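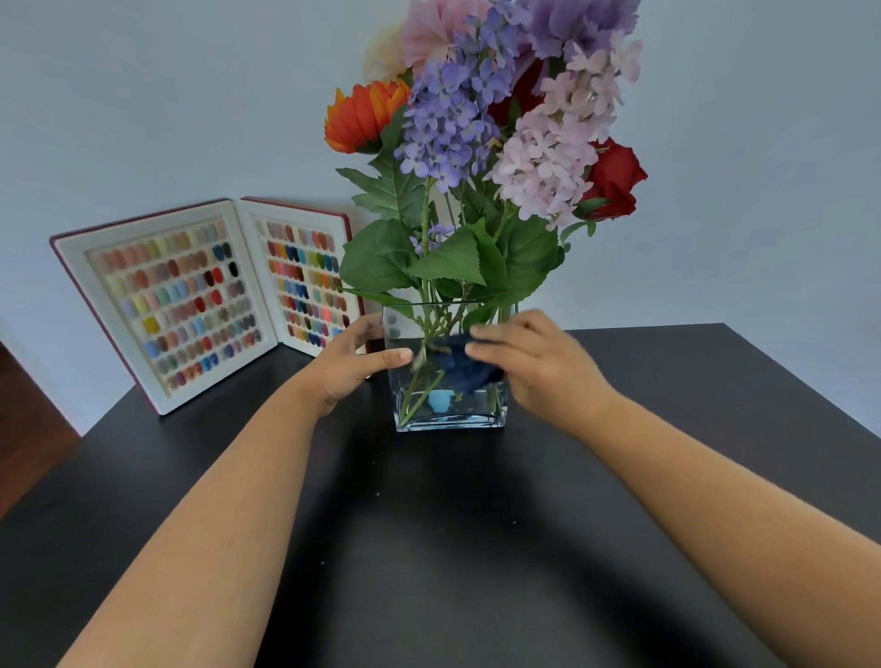

BRIDHAM, 2025-07-13 — Cilen, the Bridham company that rents artificial flower arrangements to offices, hotels and waiting rooms, is adding vase care to its rental contracts. Customers who rent a vase with their flowers will have the glass washed at their own address as part of the regular visit. Until now the company took vases back to its workroom in Vutstead and left a replacement. Under the new service, one hand stays on the side of the glass and the other takes a cloth in over the rim, down among the stems. The straight-sided rectangular vase with a thick clear base, used for tall mixed bouquets of orange, cream, pink and lavender blooms, is one of the shapes covered.

The service starts in Bridham and Vutstead this month and will be extended to customers in Lund in November. It applies to all glass vases supplied by Cilen, whether they are set up with water or dry.

Many customers ask for water in the vase even though the flowers are artificial. It gives the stems a more natural look through the glass and adds weight at the bottom, so that a tall arrangement stands more firmly on a reception desk or side table. The water still needs attention. Dust settles on the surface, a line forms on the inside of the glass at the water level, and the stems pick up a film where they go under. In a clear vase all of this shows, especially under ceiling lights.

"People used to call us and say the flowers looked old," said Gönül Akbulut, who manages the rental service at Cilen. "We would go out and the flowers were fine. It was the glass. You wipe the inside down, change the water, and the customer thinks we brought a new bouquet."

The company looks after 768 arrangements on rental contracts. Of these, 150 are in tall glass vases that hold water, and they account for most of the requests for an extra visit. Akbulut said the old system of swapping vases worked for small pieces but was slow for large ones. A tall bouquet had to be taken apart, moved to another vase and arranged again on site, and the customer did not always like the new arrangement as much as the old one.

"Some of our customers have had the same flowers in the same order for years," she said. "They know if the purple spike has moved."

For light marks, the inside of the vase is wiped with a soft cloth and the flowers are left where they are. The cloth is worked down the walls and into the corners, where rectangular vases hold the most residue. For heavier marks the bouquet is lifted out in one piece, tied below the lowest blooms, and laid on a clean towel while the vase is emptied and washed. The outside of the glass is dried last, after the vase is back in its place. Petals are dusted with a dry brush and kept away from the water.

Cilen tried the method at two customer sites before deciding to offer it across the contract — a dental office and a small hotel, both in Bridham. Staff at the hotel asked for the visits to be done before breakfast, and early appointments are now available to all customers in the town.

Vase care is included in the monthly price for existing contracts. New customers will be offered it as standard. Customers who own their vases and rent only the flowers can add the service for a separate charge, which depends on the size and number of vases. Cracked or chipped glass will not be washed on site and will be replaced from stock where the vase belongs to Cilen.

The company has also printed 3000 copies of a free care card for people who keep artificial flowers in water at home. The card covers how to choose a cloth, how far to fill a tall vase, and how to dry wire stems before they are put away. It advises against scouring pads, which leave fine scratches in clear glass, and against hot water in a cold vase. Cards can be picked up at the Cilen showroom in Bridham and will be handed out with deliveries while supplies last.

"Put a towel under it first," Akbulut said, asked what she would tell anyone cleaning a full vase at home. "And take your rings off. That is how most of the scratches get there."

About Cilen

Cilen designs, rents and maintains artificial flower arrangements for businesses and public buildings. The company has a showroom in Bridham and a workroom in Vutstead, where arrangements are made up, repaired and stored between seasons.

Press contact: Gönül Akbulut, Cilen, Bridham. Requests for interviews and copies of the care card can be left at the showroom.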